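Silidport Science Centre
Learning Resources for Young Readers

How a Robot Workstation Is Set Up and Looked After

Suitable for readers aged 8 to 12

Introduction

Many people know that robots can build cars or move boxes. Fewer people know how much work is done before a robot moves at all. Someone must put the table in the right spot, connect the cables, check the hands and lay out the objects. When the day is over, someone must clean and inspect everything again.

This explainer follows the care of one machine at the Silidport Science Centre. The machine is called Lumon. It has two arms and two hands, and it practises kitchen jobs such as making toast and adding sauce to a slice of bread. Lumon works in a small area known as a cell. The cell is looked after by two technicians, Thabiso Sibiya and Colton McKinnon.

What is a cell?

In robotics, a cell is the space where a robot does its job. It includes the robot, the table, the objects on the table, the power supply and the floor. A line of yellow tape marks where visitors must stop.

A cell is planned with care. If the table is moved by the width of a finger, the robot may reach for a cup and close its hand on the air beside it. For this reason, the technicians measure the position of the table at the start of every session and write it in a logbook.

The parts that need looking after

The arms. Each of Lumon's arms has 7 joints. A joint is a place where the arm can turn or bend, like your shoulder, elbow or wrist. Inside each joint there is a motor, some gears and a sensor that tells the computer how far the joint has turned.

The hands. The fingers are the most delicate part of the machine. They open and close many times in a day, and they touch things that may be sticky, crumbly or rough. The fingers are checked more often than any other part.

The cables. Cables carry electricity and messages. A cable that rubs against a moving part can wear through, so each one is given enough slack to follow the arm without being pulled tight.

The computer. A program named Plokero sends instructions to the joints and keeps a record of any faults. When something goes wrong, Plokero writes a short message that tells the technicians which part to look at first.

The stop button. There is a large red button within reach of the person in charge. Pressing it stops the arms straight away. It is tested every morning before any other work is done.

The morning checks

Work in the cell begins at 8:30 am. The technicians follow a printed list and sign it when they have finished. No step may be skipped, even on a busy day.

First, the power is left off. The technician walks around the cell and looks for anything out of place, such as a loose screw, a tool left behind or a cable across a path.

Next, the technician moves each finger gently by hand. It should bend smoothly. If it feels stiff or gritty, it is cleaned with a soft brush before the power is turned on.

The power is then switched on and the stop button is tested. After this, Lumon moves each joint slowly, one at a time, from one end of its range to the other. This is called homing. It helps the computer learn exactly where every part of the arm is. You do something similar when you stretch in the morning, although you do not have to report the results to a computer.

Last of all, the technician listens. A healthy joint makes a low, even hum. A click or a scrape is written down and looked into.

Setting the table

Once the machine is ready, the objects can be put out. Each job has a layout sheet, which shows what goes where. For the toast job, the sheet calls for a plate, bread, two sauce bottles and a toaster.

The layout is chosen to suit the machine. Tall objects are kept to one side so that a hand does not have to reach over them. Nothing is placed where both arms might try to go at the same time. The plate goes in the middle of the table.

The technicians also think about colour. A robot's camera may have trouble finding a white plate on a white table, just as you might have trouble finding a white sock in the snow. A plate in a different colour is easier to pick out.

Cleaning during the day

Food is untidy. Crumbs can work their way into the small gaps of a finger joint, and sauce can dry and make the fingertips slippery or stiff. The table is wiped between sessions, and the fingertips are wiped with a damp cloth while the power is off.

Water and electricity must be kept apart. The cloth is wrung out well, and spray bottles are never used near the arms. The toaster is unplugged and left to cool before its crumb tray is emptied.
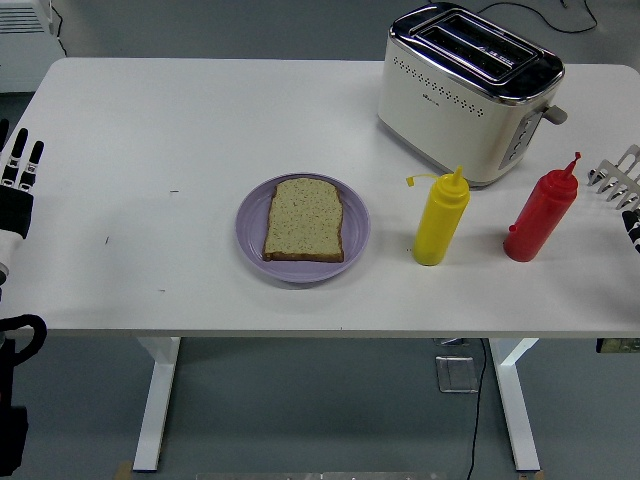
How often do a robot's fingertips need to be replaced?

It depends on how hard they work. Lumon's fingertips are changed after 3,000 grips, or sooner if the technician finds a crack or a worn patch during the morning checks.

When something breaks

In January, one of Lumon's fingers stopped closing all the way. Plokero recorded the fault and the session was halted. Mr. Sibiya turned off the power and placed a lock on the switch. The lock means that the power cannot be turned on by mistake while a person's hands are near the machine. Only the person who put the lock on may take it off.

He then removed the cover of the finger and found that a thin cord inside had frayed. The cord works like the tendons in your own hand. It pulls the finger closed when the motor turns. Mr. McKinnon fitted a new cord, adjusted how tight it was and put the cover back on.

The repair took roughly 40 minutes. Testing took longer. The finger was opened and closed slowly with nothing in it, then with a block of soft foam, and then with a sauce bottle. When it had passed all of these tests, the job was written up in the logbook and Lumon went back to work.

Closing down

At the end of the day, the arms are moved to their resting position and the power is turned off. Food is thrown out or composted. The bottles are capped and put in the fridge. Mr. McKinnon reads the day's record from Plokero and orders any parts that are running low.

Words to know

Cell: the space in which a robot works, with everything the job needs.
Homing: moving the joints to known positions so the computer can find them.
Joint: a part of the arm that turns or bends.
Logbook: a written record of checks, faults and repairs.
Sensor: a part that measures something, such as position or force.
Slack: extra length left in a cable so that it is not pulled tight.

Try it at home or at school

Choose a simple job, such as spreading jam on a slice of bread. Draw a layout sheet that shows where each object should be placed. Give the sheet to a friend and ask your friend to set the table from the drawing alone. Then check the table against your sheet. If anything is in the wrong spot, decide what you could add to the drawing to make it clearer.

Classes visiting the Centre may ask at the front desk for the activity booklet that goes with this page.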